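How to Sort Out a Kitchen Drawer (and the Cupboard It Has Been Hiding From)

Updated July 2025

Every kitchen has one drawer that opens two inches and then stops, held shut from inside by a potato masher with a grudge. Mine did this for years. I got quite good at working it loose with a butter knife, which lived in the drawer.

What follows takes an afternoon. You need a clear table, two boxes, a damp cloth and something to drink.

Step 1. Take everything out

Everything, including the takeout menus. Put it all on the table, spread out flat so that you can see each thing. Piles are how you got here.

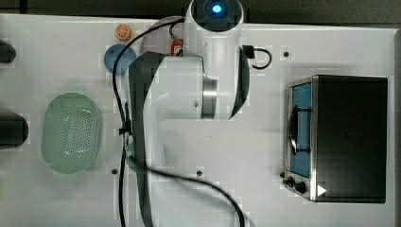 Do the cupboard on the same day. If you leave it for later, the drawer will simply move in there, and by August you'll be reading another page like this one.

Step 2. Wipe the inside

There will be crumbs. Vacuum first, then use the cloth with a little dish soap. Leave the drawer open to dry while you get on with the hard part.

Step 3. Make three groups

Daily, sometimes, and never. Daily means you used it this week. Sometimes means you can name the meal. Never is for the melon baller, and for whatever came free with the blender.

Be strict about doubles. One good spatula beats four that have each melted in their own way. The same goes for can openers, peelers and lids – if a lid fits nothing you own, it isn't a lid anymore.
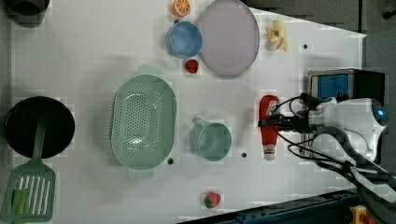
The sometimes group will be too big. Go through it again after a break. I put my doubtful things in a box marked Trosau, after the town where I bought most of them on vacation, and gave myself 9 weeks to miss any. I missed the garlic press, once, and then crushed the garlic with a mug.

Step 4. Measure before you buy anything

I skipped this. I bought a Plelero drawer tray 200 millimeters wide for a space that turned out to be 199. You would think a drawer could be reasonable over one millimeter. Measure at the front and at the back, and write down the smaller number.

Step 5. Put things back by where you stand

Stirring and turning tools go next to the stove. Anything for draining goes near the sink. Bowls and plates stack by size, largest at the bottom, with no more than you can lift out in one hand. Heavy pans go low, unless you enjoy surprises.
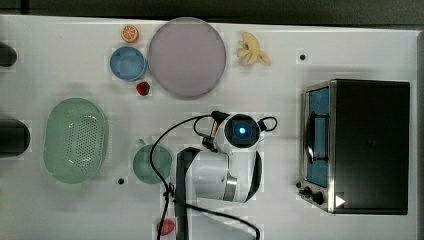

Plate, bowl and a few bits of food on the table.

Step 6. Get the never box out of the house

Today, if you can. A box by the front door becomes furniture in a week, and after that people start putting mail on it.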